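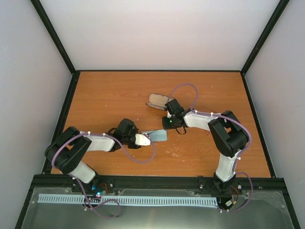 Light blue cloth on the wooden top, pale walls on three sides.

FOR IMMEDIATE RELEASE

BRALWOOD OPENS ORDERS FOR ROLLINE FOLDING TABLE
Wood top, walls on three sides, black framing. First batch of 20 ships in June

BRENDTHORPE — Bralwood today opened orders for Rolline, a walled work table for folding, sorting and checking small cloths. Napkins, tea towels, dust cloths, polishing cloths, that kind of thing. The first batch is 20 tables and ships in June. Two sizes. One finish.

Rolline is a rectangular wooden tabletop with a warm orange-brown finish and a fine grain running side to side. Smooth pale walls at the back, the left and the right. White for the back wall, light gray for the sides. Black posts at the back corners, black rails at the edges of the top, and a thick black beam across the front.

No drawers, no shelf, no hooks on the walls. Shops that tested it asked for all three and we said no to all three. Things pile up on shelves. A folding table with a pile on it is a storage table.

"We started with a plain table, and the cloths kept going over the back," said Noemi Villanueva, head of product at Bralwood. "You flick a cloth to get it flat, and half the time the far corner lands on the floor. Now that cloth has to go back in the wash. So the first wall was the back one. The side walls came a month later when somebody's finished stack went off the left end."

The walls also cut down on what lands on the table from outside. Lint from the next station, mostly. Bralwood makes no claim that Rolline is a clean enclosure and it shouldnt be bought as one. It has no lid.

WHY WOOD

Most folding tables sold to small laundries are white laminate or steel. Bralwood's two earlier models were white. Staff at the Brendthorpe workroom had trouble with both — a white napkin on a white surface has no edges, and under strip lights the pale blues and grays went the same way. People were finding corners by feel.

The orange-brown top was the fourth color tried. A light blue cloth on it can be found from across the room, and so can a white one. Rust and tan cloths are harder, and customers who fold mostly in those colors should talk to us before ordering. We will send a finish sample, free, one per address.

The grain turned out useful too. It runs the long way, parallel to the front beam, and folders use it as a line. Lay the near hem along the grain and you have a square start. Bralwood had planned to print guide marks on the top and dropped the idea after the first week of trials. Marks wear off anyway. 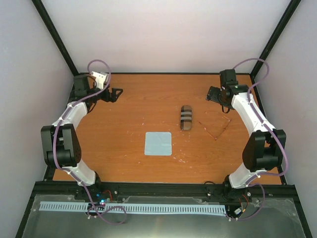 Walls were kept pale so light bounces back down onto the work, and they were kept plain for wiping. A damp cloth does it. No scouring powder on the top, ever. Spray cleaners are fine on the walls but spray the rag, not the wall, or it runs down behind the back rail and sits there.

WORKROOM TRIAL

Rolline was tried out over several weeks at Bralwood's own workroom and at Castellanos, a table linen hire business on the same street. Castellanos washes and folds for restaurants and event halls and had been using two office desks pushed together, with a gap in the middle that ate napkins.

The busiest shift in the trial was a Castellanos afternoon. 337 cloths folded, checked and stacked at one table before 5 p.m. That is one shift, with experienced hands, on a good day. We are not putting it on the box as a rate. Quieter shifts were a lot quieter and nobody was timing them.

What changed most, according to the people doing the folding, was the re-washing. Castellanos keeps a bin by the door for anything that has touched the floor. It used to get emptied before lunch and again at close. By the end of the trial it was once a day, sometimes less.

"I'd like to say we designed for that, but we designed for speed," Villanueva said. "Speed barely moved. The bin is what people talk about. Fine by me."

Complaints from the trial, as written on the feedback sheets:

Side walls too tall for resting an elbow. (Lowered slightly on the smaller size. Not changed on the larger.)

Front beam feels thick until you get used to it. Staying as is. It takes the weight when people lean.

Top shows water rings if a wet cup is left on it. It does. Don't put a cup on it.

Can't slide a big tablecloth off the side. Correct, and Rolline is not meant for tablecloths. Anything wider than the top is a two person job at a long table, and Bralwood still sells the long table.

Hard to reach the back corners for shorter staff, larger size only. The smaller size was added to the range becuase of this one.

HOW IT GETS USED

No training needed but a few habits from the workroom are in the leaflet that ships with every table. In short:

Keep the middle clear. Unfolded cloths come in from one side, folded ones go out on the other, and the fold happens in the center. Left to right or right to left, doesn't matter, but everyone on the shift should go the same way.

Flatten first. Corners out, palm from the middle to the edges. Most bad folds in the trial were wrinkles folded in at the start, and you can't press them out of a stack.

Use the back wall to square up a finished stack. Push gently. Hems go to the front so the person counting can count.

Stop at a sensible height. The leaflet says when the stack leans, it's too tall.

Stained or torn cloths never go back on the table. Bag or bin, straight away. Castellanos lost a whole tray of napkins to one with lipstick on it.

Villanueva wrote the leaflet herself. It was eight pages and is now one sheet, both sides.

FOR HOMES AND CLASSROOMS

Rolline was drawn up for small commercial laundries and hire firms, but Bralwood has had inquiries from further off. A quilting shop wants one for sorting fabric squares. Two schools asked about it for life-skills rooms, where students learn to fold and put away. The smaller size should suit both. Neither use has been tested and we'd sooner hear how it goes than promise anything.

At home it is probably too much table. It does not fold flat. Measure the door first, please, the walls come off for delivery but the top is one piece and will not bend around a stairwell.

ASSEMBLY AND CARE

Ships in two boxes. Top, rails and front beam in one, walls and posts in the other. Posts go on first, then the back wall, then the sides. Bolts are all the same length, on purpose, after the last model. Allow a morning if doing it alone. Two people will be done well before that.

Check the bolts after the first week and snug them up. Wood settles a little.

Replacement walls are sold singly. Replacement tops too, but ask about a refinish before buying one, a scratched top usually comes up fine with a light sand and a fresh coat. Bralwood will do the work at Brendthorpe if you can get the top to us. Drop-off is at the rear gate, mornings only.

PRICE AND AVALIABILITY

The smaller Rolline is $700. The larger is priced on request, as freight varies too much by address to print one number. Orders are taken in the sequence they arrive. Once the first batch is gone the list stays open and a second run follows, date to be confirmed. No deposit is needed to go on the list.

Castellanos has kept the trial table and ordered another.

Anyone near Brendthorpe can come and fold something. The workroom has a Rolline set up most afternoons until 4 p.m., bring your own cloths, ideally the awkward ones. Call ahead, the room is small and the parking is worse. Trade visitors who want to see both sizes side by side should say so when they call, the larger one has to be brought over from the joinery.

ABOUT BRALWOOD

Bralwood makes work tables and benches for laundries, linen hire firms and sewing rooms. Tables are built in Brendthorpe and finished by hand. The company also makes the Bralwood long table and a line of rolling trolleys, and takes on repair work for tables of any make when the shop has time.

MEDIA CONTACT

Noemi Villanueva, Bralwood, Brendthorpe workroom. Finish samples, leaflet copies and larger photographs on request. Please say which size you are writing about, they get mixed up.

Note to editors: the name is Rolline, one word, capital R only. Earlier notices had it as Roll-Line. Please dont use that one.

ENDS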